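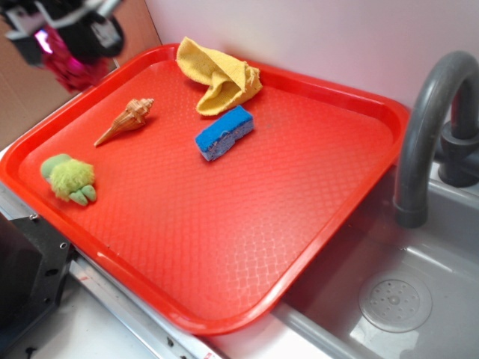 Home Contents Previous Next Search

3.2 What lives beside the sink

I went into the Lilton kitchens expecting to write mostly about dishes. Fourteen households had agreed to let me poke around their counters (bless them), and I had a nice tidy coding sheet with a row for plates, a row for glasses and a row for cutlery. By the end of March I had more than 500 entries, and the row I had labeled "other" was so full that I'd started writing up the margins.

So let me talk about "other." Every household kept some sort of landing spot near the sink, usually a tray or a rack, sometimes just a folded towel. I'm calling these wet-side surfaces, following the Gwynne survey, although I use the term a bit more loosely. Cleaning things park there between jobs, and then all kinds of stuff that has no business with cleaning parks there too! Figure 1 is a good case. The sponge and the bunched-up yellow cloth are what my coding sheet was built for, and they went straight into the "tools" group. The spiral shell and the fuzzy green thing that looks like a toy paw did not, and I went back and forth on them for longer than I'd like to admit.

My first try was to code by material, which put the cloth and the fuzzy green piece close together and made no sense to anyone who has ever cleaned a kitchen. My second try was to code by where the thing would be put away if somebody had a free minute. I liked that much better. A sponge is already home. A cloth might be home or might be headed for the laundry. A shell could belong on a windowsill, in a bathroom, in a kid's pocket, and I can't tell from the counter alone, so I marked it "away, place unknown" and moved on.

Raised edges seem to matter as well. Trays with a lip collected more strays than flat mats did, in my notes anyway, and people I talked to described the lip as a kind of permission: if it's in the tray, it's been dealt with for now. I come back to this in Section 4, where I compare the Lilton trays with the racks from the Vekero apartments.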